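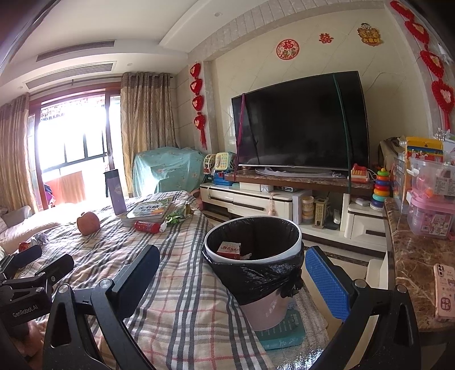 *A lined bin with a pink base, in a living room with beige floor tiles.*

The Trernley Musicians' Guild has a new president, and he has made a lot of promises for somebody who won with no opponent on the ballot.

Shahab Mirzaei, a wedding and function keyboardist, took over in September after the only other candidate, Liesl Eberhard, withdrew the evening before the vote. Neither has given a full account of why. Eberhard said in a two-line statement that she had "other commitments" and wished the guild well. Mirzaei said there had been a "friendly conversation" and left it there.

The guild has 167 financial members. Of those, 60 turned up to the meeting at the Zulten Hotel, and the motion to confirm Mirzaei was carried on a show of hands. No count was recorded in the minutes.

His main pledge is a minimum fee for live work, which he says will stop venues playing one band off against another. He has not put a figure on it. Pressed after the meeting, he said the number would come "once we've talked to the pubs", though the two largest live rooms in town say they haven't heard from him.

"We had the same idea put to us by the last lot," said Maricel Salazar, who books the acts at Feltosness, the converted wool store on the harbour.

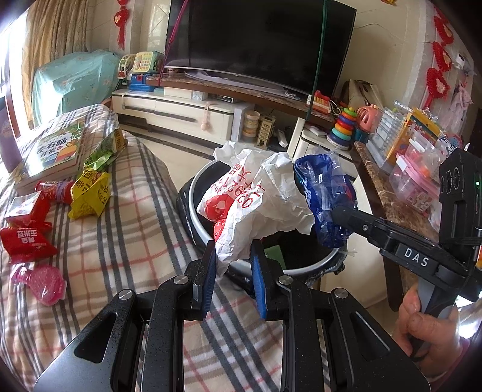 "They wanted us to sign something. We asked what happens when a band that isn't in the guild offers to play for less, and we're still waiting to hear back."

The new president also wants to lift the annual subscription from $60 to $70. He says the extra money will go towards a hardship fund for members who lose work through illness. Similar funds have been announced by two of the past three presidents. One paid out to 5 members before it was folded back into general revenue; the other never opened.

Ridwan Subramaniam, who drums with the dance band Jin, voted for Mirzaei but said he would hold off on paying the higher rate until he saw some rules. "Who decides what counts as hardship? If it's just whoever is in the room that night, I'll keep my ten dollars."

Mirzaei called that "a fair enough question" and said draft rules would be emailed to members. He wouldn't say when.

There is also the matter of the guild's recording night, an annual compilation of members' songs that was meant to be released last year. Notburga Brunner, who sang on two of the tracks, said she had paid her share of the studio costs and had yet to hear a finished mix. Mirzaei said the recordings were safe and that he was looking into who has them.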